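Gronora Electric Underblanket
Section 4: Fitting the underblanket and first use

Read Section 2 (Safety) in full before fitting the underblanket. Keep this manual with the product.

4.1 Before fitting

1. Disconnect the control unit from the wall outlet.
2. Remove all bedding down to the mattress.
3. Lay the underblanket out on a flat surface and inspect both sides. Do not use it if the fabric is worn or the cord is damaged.

CAUTION: Do not fit the underblanket to an adjustable bed or a folding bed. 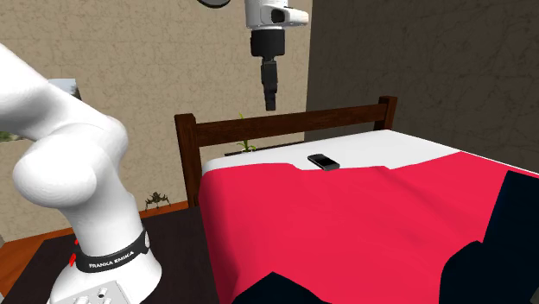 4.2 Fitting

4. Place the underblanket on the mattress with the cord outlet at the head end. The printed side faces up.
5. Pass the elastic straps under the corners of the mattress and pull the fabric flat.
6. Cover the underblanket with a fitted sheet. The sheet must not be tucked so tightly that the heating wires bend.
7. Connect the control unit to the cord outlet and press until the latch clicks.

Note: On mattresses thicker than 26 cm, use the extension straps – part number 573, sold separately.

4.3 Preheating

8. Connect the control unit to the wall outlet and select setting 2.
9. Spread the top covers over the full heated area and leave the unit on for the time given in Section 5.
10. Select the lowest setting, or switch the unit off, before going to sleep. 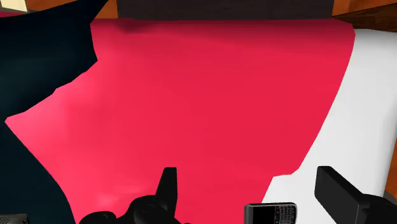 The top covers hold the heat in the bed during preheating, and their position affects how evenly the surface warms. Any part of the mattress left uncovered will lose heat to the room. A blanket spread out in the manner of the red one, with white bed surface still exposed beside it, should be drawn across before the unit is switched on. Smooth out any folds, and do not place pillows, cushions or luggage on the heated area.

CAUTION: Do not use the underblanket together with a hot water bottle or a heating pad.

4.4 After first use

11. Switch off, disconnect from the wall outlet and allow the underblanket to cool.
12. Check that the straps have held and that the fabric remains flat. Refit if necessary.

A slight odor during the first few hours of use is normal – it will fade. If it persists, stop using the product and contact Gronora customer service.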